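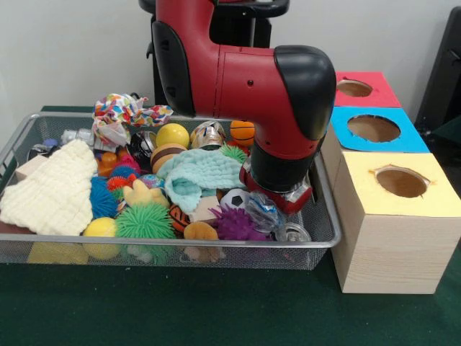
Zwischenbericht an die Stiftung Castov
Projekt: Greifen und Sortieren, Robotik-AG der Drulline-Gesamtschule
Berichtszeitraum: zweites Schulhalbjahr, Stand Juni

1. Stand der Arbeiten

Die AG trifft sich weiterhin donnerstags in der siebten und achten Stunde. Im laufenden Halbjahr arbeiten fünf Gruppen an der Aufgabe, die im Antrag als Arbeitspaket 2 geführt ist: Der Arm soll einzelne Gegenstände aus einem vollen Drahtkorb nehmen und in einen von drei Kästen mit rundlicher Öffnung ablegen. Arbeitspaket 1 (Aufbau, Sicherheitseinweisung, Handsteuerung) ist abgeschlossen.

Der Korb ist absichtlich gemischt gefüllt. Neben glatten Bällen liegen Igelbälle, Plüschtiere, gestrickte Tücher und ein paar Holzklötze darin. Die Kästen sind aus Holz und oben mit farbigem Papier beklebt, je einer in Rosa, Blau und Hellgelb. Am gelben Kasten ist das Papier am Lochrand leicht eingerissen, es wird vor den Sommerferien erneuert.

2. Ergebnisse

Seit Beginn des Halbjahres wurden 1921 Greifversuche protokolliert, davon waren 1102 erfolgreich. Als Erfolg zählt nur, wenn der Gegenstand im richtigen Kasten liegt. Fällt er daneben, gilt der Versuch als gescheitert, auch wenn der Griff selbst gelungen ist.

Am zuverlässigsten klappt es bei den Igelbällen, weil die Finger zwischen den Noppen Halt finden. Glatte Bälle rutschen öfter weg, vor allem wenn sie dicht am Korbrand liegen. Schwierig bleiben die Tücher. Sie verdecken andere Gegenstände, und beim Anheben kommt häufig etwas mit, das gar nicht gegriffen werden sollte. Zwei Gruppen räumen deshalb inzwischen zuerst die Tücher ab und sortieren danach den Rest – das kostet Zeit, senkt aber die Zahl der Fehlgriffe.

3. Abweichungen vom Plan

Die Farberkennung war für April vorgesehen und ist erst im Mai fertig geworden. Grund war die Beleuchtung im Werkraum, die sich am Nachmittag stark ändert. Mehrfarbige Bälle werden weiterhin oft dem falschen Kasten zugeordnet. Die Gruppen haben sich darauf geeinigt, sie vorerst in den blauen Kasten zu legen.

4. Mittelverwendung

Vom Posten Verbrauchsmaterial sind fast 34 Prozent noch nicht ausgegeben. Wir bitten darum, den Rest für Ersatzfinger am Greifer verwenden zu dürfen. Ein Angebot der Firma Mendoza liegt bei.

5. Nächste Schritte

Bis zu den Ferien führt jede Gruppe einen Durchlauf ohne Eingriff von Hand vor. Nach den Ferien folgt die Vorbereitung auf den Schülerwettbewerb Stonitia, für den zwei Gruppen angemeldet sind. Die Protokolle der Greifversuche reichen wir mit dem Abschlussbericht ein.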